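CHAPTER 4
Clearing a Table with a Home-Built Arm

Learning goals
After this chapter you will be able to choose objects for a first picking exercise, set the opening of a two-finger gripper, and write a short routine which moves a bottle onto a plate and back.

4.1 Why we begin with the kitchen table

In Chapter 3 we mounted the arms and checked the direction of every joint. Many builders now wish to try something difficult immediately, for example a screwdriver or a key. I advise to wait. The objects of daily life are cheap, they forgive a bad grip, and when one falls on the floor you only pick it up again.

My own first bench was in the shared workshop at Pisent, where Czesław Głowacki kept a log of each failed grasp. In one season he wrote down 304 of them. The log is still useful to me, and several exercises of this chapter come from it.

Clear the table first. Put a few objects within reach of both grippers and leave free space in front, so the fingers have somewhere to go when a movement is wrong.
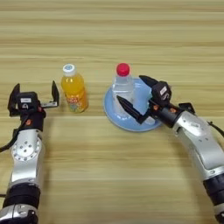 Figure 4.1 Two grippers over the table, with juice bottle, plate, cup and water bottle.

A full bottle is a good teacher. It has a stiff cap, a soft body, and a weight which you can measure on a kitchen scale. Write this weight in your notebook before you start, together with the width of the body at the height where you want to hold it.

4.2 Opening and approach

The gripper should come to the object fully open. Beginners often close it a little in advance to save time, and then one finger pushes the bottle over. Bring the open fingers down beside the object and stop there. Look from the front and from the side. Only when both views are good do you continue.

For the approach we use 13 waypoints in the first version of the routine. Later you can remove most of them. The pause at each waypoint is 1000 milliseconds, which feels slow, but your hand needs this time to reach the stop button.

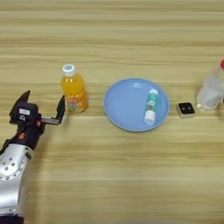
4.3 Closing, lifting and placing

Hold the bottle by its lower half. The finger force is set in the file grip.txt, and the value 57 is a reasonable start for a small plastic bottle on the Drovolex controller. If the plastic bends inward, reduce the value in small steps. If the bottle slides, check first that the finger pads are clean.

Raise the object only as much as is necessary to pass the rim of the plate. A low path is easier to correct, and the cable at the back of the gripper has less distance to travel.

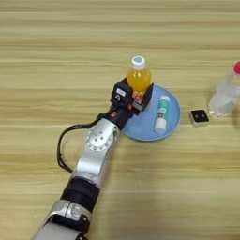 Between the lift and the placing, add one extra stop. In this stop the program reads the motor current again and compares it with the value from just after closing. A clear difference means that the grip has changed, and the arm should go back to the last waypoint and wait for you. Ljubica Popescu added this test to our code in June, and we have kept it in all later versions. The full listing is in section 4.6.

Before you continue to section 4.4, run the routine with the gripper empty and note every place where a finger comes nearer to the plate than you expected.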